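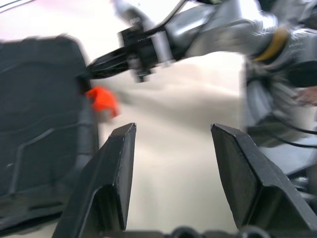

Dark gray, with a lighter gray where an edge catches the light.

What Is Gray?

By Ingeborg Strobel

Gray is the color of rain clouds, elephants and pencil marks. You will not find it in a rainbow. To understand why, you need to know a little about light.

Light and color

Sunlight looks white, but it is a mix of many colors. When it lands on something, some of the light is soaked up and some bounces off. Scientists say the light is absorbed or reflected. The light that bounces off and reaches your eyes is what you see.

A ripe tomato reflects mostly red light and absorbs most of the rest. A gray thing is different. It absorbs a share of every color, and the shares are nearly equal. No color wins, so your eyes see gray.

Light gray and dark gray

White paper reflects most of the light that hits it. Black paper reflects very little. Gray is in between. The more light a gray thing sends back, the lighter it looks.

Computers mix gray from red, green and blue light. Each one gets a number from 0 to 255. If all three numbers are 127, you get a middle gray. If all three are 200, you get a light gray. Change just one of the numbers and a color begins to show.

Shiny and dull

A shiny surface is smooth, so it sends light off mostly in one direction. That makes bright spots called highlights. A dull surface is bumpy, even if the bumps are too small to see. It scatters light in many directions. The word for a surface like this is matte.

Tilt matters too. A side that faces a lamp looks lighter than a side that faces away – even when both are painted from the same can. Artists use this to make flat drawings look solid.

Try it: a gray ladder

You need white paint, black paint, a brush and a sheet of paper.

1. Paint a square of plain white.
2. Mix a tiny dot of black into some white. Paint the next square.
3. Add another dot of black and paint again.
4. Keep going until you have a very dark gray.

Let the paint dry. Then cut out one middle square and lay it on white paper, then on black paper. It will probably look darker on the white and lighter on the black – your brain compares it with whatever is next to it.

Words to know

Absorb: to soak up.
Reflect: to bounce back.
Matte: not shiny.
Highlight: a bright spot on a surface.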